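4 Handgreifer einrichten und Greifaufnahmen einlesen

Dieses Kapitel setzt voraus, dass Estano installiert ist und der Dienst läuft. Wer Kapitel 3 übersprungen hat, merkt das spätestens bei Schritt 2 und darf dann zurückblättern.

4.1 Verbindung herstellen

1. Handgreifer einschalten und warten, bis das Gerät in der Statusleiste von Estano erscheint.
2. Unter »Quellen« den Eintrag »Handgreifer« wählen. Steht dort »unbekannt«, fehlt die Profildatei aus Kapitel 3.
3. Als Profil »Caron« laden. Das Profil »Caron alt« existiert nur noch, weil Wayne Pelletier seine Aufnahmen vom Vorjahr damit öffnet. Bitte nicht löschen, er merkt es.
4. Auf »Verbinden« klicken. Ein Klick genügt. Der zweite trennt die Verbindung wieder.

Hinweis: Die Software hört auf Port 3000. Läuft auf demselben Rechner ein anderer Dienst, der den Port ebenfalls für sich beansprucht, gewinnt der, der zuerst gestartet wurde. Estano meldet in diesem Fall »Quelle nicht bereit«, was zwar stimmt, aber niemandem weiterhilft.

4.2 Öffnungsweite kalibrieren

1. Finger vollständig öffnen und »Maximum setzen« drücken.
2. Finger schließen, bis sich die Schaumstoffpolster gerade berühren. Dann »Minimum setzen«.
3. Die Anzeige muss jetzt bei geschlossenen Fingern 0 zeigen. Kleine negative Werte bedeuten, dass beim Schließen zu viel Ehrgeiz im Spiel war. Schritt 2 mit weniger Kraft wiederholen.
4. Kalibrierung unter dem Namen des Arbeitsplatzes speichern. »test«, »test2« und »test_final« sind bereits vergeben.

Vorsicht: Beim Kalibrieren nicht zwischen die Finger fassen. Die Polster sind weich, die Mechanik dahinter hat diese Eigenschaft nicht.

4.3 Annäherung prüfen

Bevor Futby eine Greifpose vorschlagen kann, muss die Segmentierung wissen, wo das Objekt aufhört und der Tisch anfängt. Bei einem roten Würfel auf grauer Matte ist das eine dankbare Aufgabe. Bei einer weißen Papierrolle auf hellem Holz fällt die Maske gern großzügig aus und nimmt ein Stück Tischplatte mit.

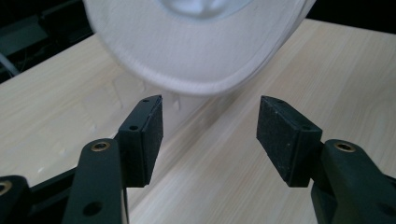

Rotescombe Labor für Greifplanung | Arbeitsgruppe Wahrnehmung und Werkzeuge

Die Rolle liegt auf der Seite, und ihr unterer Rand zeichnet sich nur über den weichen grauen Schatten deutlich vom Holz ab. An solchen Stellen lohnt sich der Blick in die Maskenansicht:

1. Aufnahme öffnen und zu einem Zeitpunkt springen, an dem die Finger noch offen stehen und das Objekt nicht berühren.
2. Ebene »Maske« einblenden. Polster und Greiferarme müssen als »Werkzeug« markiert sein, das Papier als »Objekt«.
3. Schattenkante kontrollieren. Zählt Estano den Schatten zum Objekt, den Regler »Kontrast lokal« schrittweise anheben. Der Bereich geht bis 392. Warum gerade bis dahin, weiß Hongjun Kang, der ihn eingebaut hat, nach eigener Auskunft auch nicht mehr.
4. Ebene »Greifachse« einblenden. Die Achse soll durch beide Polster laufen. Läuft sie durch einen Greiferarm, ist das Profil falsch – zurück zu 4.1, Schritt 3.
5. »Pose vorschlagen« drücken und den Vorschlag ansehen, bevor er übernommen wird. Futby ist sich grundsätzlich sicher, auch wenn es keinen Anlass dazu hat.

Hinweis: Objekte, die oben aus dem Bild ragen, werden mit der Kennzeichnung »unvollständig« gespeichert. Das ist kein Fehler. Der Planer ergänzt die fehlende Kontur aus früheren Bildern derselben Aufnahme. Gibt es keine, rät er, und zwar meistens einen Zylinder. Bei Rollen kommt er damit erstaunlich weit.

Hinweis: Fusseln und helle Punkte auf der Tischplatte kann der Filter »Kleinteile« entfernen. Er verwirft alle Flächen unter 200 Pixeln. Schrauben, Büroklammern und anderes, das man vielleicht noch greifen wollte, verwirft er ebenso gewissenhaft.

4.4 Aufnahme exportieren

1. Anfang und Ende der Annäherung markieren.
2. »Export für Planer« wählen. Der normale Export erzeugt ein Video, das hübsch aussieht und von Futby ignoriert wird.
3. Höchstens 8 Aufnahmen gleichzeitig exportieren. Die neunte wird angenommen, bestätigt und nicht geschrieben. Sem Hermans hat die Korrektur für Juli angekündigt.
4. Protokoll öffnen und nach »WARN« suchen. Warnungen zur Uhrzeit darf man ignorieren, Warnungen zur Öffnungsweite nicht.

Bei Fragen zur Segmentierung hilft Abenezer Ambaye, bei Fragen zum Export Laurier Landry. Bitte die Protokolldatei anhängen, keinen Screenshot davon.

Weiter mit Kapitel 5: Posen im Planer nachbearbeiten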